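Checkliste Greifplatz Sortierarbeiten – Werkstatt Eseck
Stand: 28. Februar 2022, ausgefüllt von Snežana Đorđević

1. Arbeitsfläche frei und sauber: in Ordnung, mit Anmerkung
Ich wische vor jedem Durchgang einmal drüber, und trotzdem liegen hinterher wieder Krümel auf der Platte. Bitte einen Handfeger an den Platz hängen, ich leihe mir sonst dauernd den von nebenan!

2. Kabel gesichert: Mangel
Die Kabel am Boden müssen an die Seite und festgeklebt werden. Shakuntala Shakya kümmert sich im März darum, bis dahin bitte Füße heben.

3. Greifer, Sichtprüfung: in Ordnung
Backen gehen leicht auf und zu, Schrauben sitzen. Beim linken habe ich eine nachgezogen, war aber nur eine Kleinigkeit.

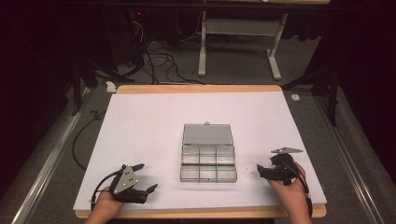
4. Greifer, Funktion: bedingt
Jetzt zum spannenden Teil – kann eine Maschine uns das Einsortieren von Kleinteilen schon abnehmen? Wir haben es mit Unterlegscheiben probiert, 300 Stück, und 169 davon lagen am Ende im richtigen Fach. Für den Anfang finde ich das gar nicht übel (ich hatte mit weniger gerechnet), aber allein laufen lassen würde ich es noch nicht. Große Schrauben gehen prima, flache Teile rutschen weg, und Deckel zuklappen ist ein Drama.

5. Not-Halt: in Ordnung
Dreimal gedrückt, dreimal sofort Stillstand.

6. Aufsicht geregelt: offen
In Oten lassen sie so etwas wohl schon ohne Aufsicht durchlaufen. Bei uns bleibt jemand daneben, Punkt. Wer das in der Spätschicht macht, müssen wir noch klären.

Ergebnis: Platz freigegeben, nur mit Aufsicht. Mangel aus Punkt 2 bis zur nächsten Prüfung beheben.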